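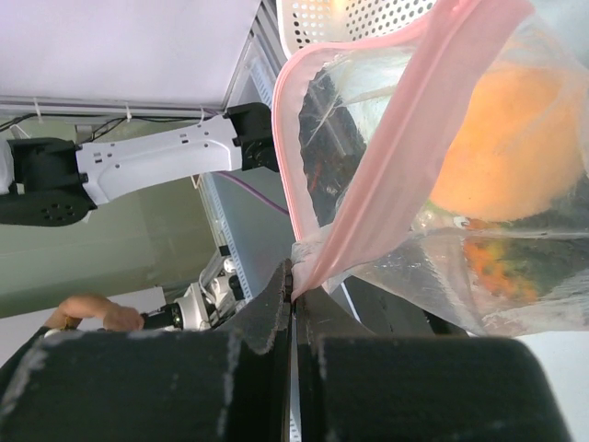 The river has a smell two days before it comes up, the woman at the feed store insists, and anyone who waits for the county's text message has already lost the downstairs. She moved her freezer to the second floor in April. It has stayed there. Her sister thinks she's nuts.

Umell, population 2,786, going by the sign at the bridge. The sign is newer than the bridge. Both have been underwater.

I got in a little after four in the afternoon, June, sky the color of dishwater. Rain on and off. The kind of rain people here don't put a hood up for. The main street runs downhill to the landing and you can read the floods on the brick as you walk, one dirty line over another, the top one higher than my shoulder. The hardware store has painted dates beside its lines. The bank scrubbed theirs off.

What Umell wants to talk about is the wall. Or the levee, or the berm, depending on who's paying for it that week. The plan came from upriver, from Clorkarmont, which got its own wall first and has been dry ever since. Good for Clorkarmont. The water that used to spread out over the fields there has to go somewhere, and the folks down here have a pretty firm idea where. The engineers say it's more complicated than that. They said so at a meeting in the school gym that ran until almost 16 people were left in the bleachers, and the janitor had begun stacking chairs.

I read the study. Most of it. It's long and the maps are printed too small. The short version: a wall along the landing keeps out the ordinary floods, the every-few-years ones that ruin carpet and water heaters. The big one goes over the top. Then you've got a bathtub, and the pumps had better work.

The pumps. Ask about the pumps.

There are two of them, in a cinder-block house at the foot of Xia Street, and last spring both quit on the same night. One choked on cornstalks. The other lost power, because the line feeding it crosses the low end of town and the utility shut off the low end of town. Safety. Fair enough, no one argues with that part. But the backup generator was in the same building, on the floor, and the floor was under water by midnight. It's on a platform now. Welded steel, very solid, waist high. A man fishing off the riprap told me he'd have gone to neck high himself and he wasn't laughing.

Walk further down and you hit the lots. Grass, a driveway, a set of front steps going up to nothing. The buyouts. County takes the house, knocks it down, nobody can build there again. Somebody still mows. One lot has tomatoes in cages, and a lawn chair, and I was told not to ask whose.

People took the money or they didn't and there's still some heat about it. Take it and you were quitting. Stay and you were costing everybody else, the rescue boats and the sandbags and so on. A couple who moved up to the ridge say they can't sleep when it rains even now, and they are a hundred feet above the thing. Their old neighbor stayed. He sleeps fine. Says he does.

Insurance is its own story. Premiums went up when the new maps came out, and streets that had never been in the flood zone were suddenly in it. Some dropped coverage. Quietly, if the mortgage was paid off. The woman at the feed store figures half of her block is carrying nothing at all, and she only knows that becuase people tell her things while she's loading their trucks.

The other half of the money question is Zomton. That's the grain terminal, the one real employer left, sitting on its own raised pad just south of town. The pad was built up by the company years ago, private fill, private permit. It has never flooded. When the water comes Zomton is an island with its lights on, and you can see it from every dark bedroom in Umell. The terminal has offered to chip in on the wall if the alignment shifts a little to the east. A little to the east is eleven back yards. Nothing signed so far.

Evening. Rain quit. Kids down on the landing throwing sticks in to see how fast they go, and they go fast. The gauge on the bridge pier was up some from the afternoon, brown water folding around it. I asked at the diner if that was normal and got a shrug, more coffee. Second cup came with a story about a church piano that floated out through the double doors and was found standing upright in a soybean field, in tune or nearly. I've heard that one in other river towns. Didn't say so.

The vote on the wall is set for the fall. Before then there's another comment period, another round of maps, hopefuly bigger ones. Before then there's also July and August, and the storms that come up the valley in the late afternoon.

I stopped back at the feed store on my way out. Pallets were stacked two high along the back wall, seed on top, salt blocks on the bottom. She had the door propped open and was standing in it, facing the river, breathing through her nose.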